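Drulton pillow speaker, pre-launch sample
Checked by Zarmeena Magsi, 3 Dec 2023

1. Casing and seams
Pass. One seam lifts slightly if you press it with a thumbnail. Drulton call it a vent. There is no vent in the drawing they sent.

2. Charging lead and socket
Pass, with a grumble. The plug only fits one way up and will go in the other way if you force it.

3. Heat while charging
Not settled. The surface reached some 40 degrees under a folded towel. The leaflet says "stays cool all night" - whose night, and under what sort of pillow?
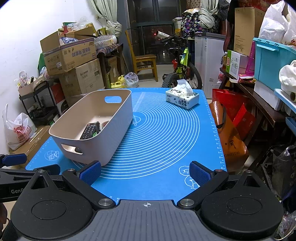
4. Battery cut-off
Fail. It should stop charging at 100 per cent and the light should go green. The light went green at 80 and charging carried on. Faltley, who make the cell, blame the board. Marwat, who make the board, blame the cell.

5. Volume limit
Pass on paper. The limit is in the app, so anyone who pairs without the app has no limit at all. I would not sign this off for children.

6. "Only you can hear it"
Not a safety item, but it is printed on the box. I could hear it from the next chair. 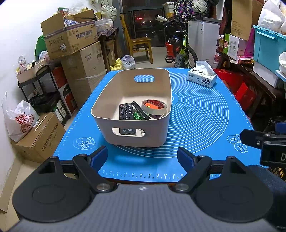

7. Washable cover
Fail. Zip pull came off on wash 4. Small part, choking risk.

8. Labels and warnings
Part done. Battery warning missing from the Arnby version of the leaflet.

Result: hold. Items 4 and 7 to be fixed and a new sample sent before the February crowdfunding page goes up.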